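Setting the Table at Clenstead: What We Learned About Pouring and Wiping Up
Student project report, Home and Daily Living course
25 October 2021

When our group first sat down to choose a topic, we had plenty of grand ideas (a full dinner for the whole class was one of them, and I still think we could have managed it!). In the end we settled on something smaller, the drinks table, because it had gone badly at the open house in February and we all remembered the sticky patches afterward. We wanted to find out how a table could be laid so that people helping themselves would make less of a mess, and so that whoever had the cloth would have an easier time.

We worked in the Nenomcombe room, which has the long pale tables, and we met there 8 times. Each session lasted one lunch break, and that was never quite enough by the time we had fetched the water and found a cloth. We used clear cups and an orange drink made up from powder, 800 milliliters to a batch. The orange was a happy choice – plain water disappears on a pale gray top, and you only find it with your sleeve.

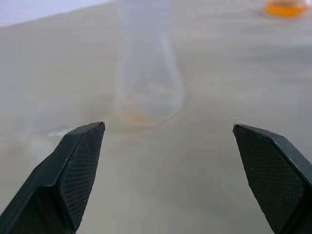 Our first layout put the full drinks at the back and the empty cups in front, the way most of us do it at home. It looks tidy, but you have to reach over one thing to get to another, and two of us knocked a cup that way in the first session. The clear ones were the worst for this, as they are so easy to miss against the tabletop. For the second layout we moved everything into one row and left a good hand's width between cups, and that felt calmer right away.

Wiping up took longer to get right than I expected. A dry cloth pushed the orange drink outward and left a ring. A damp one, folded and turned after each pass, did much better, especially if we lifted the cup first and wiped under it too.

If we did it again we would try a tray under the pouring spot, and a jug with a better spout than ours, which dribbled down its own side no matter who held it. We would also like to repeat the row layout with a real crowd.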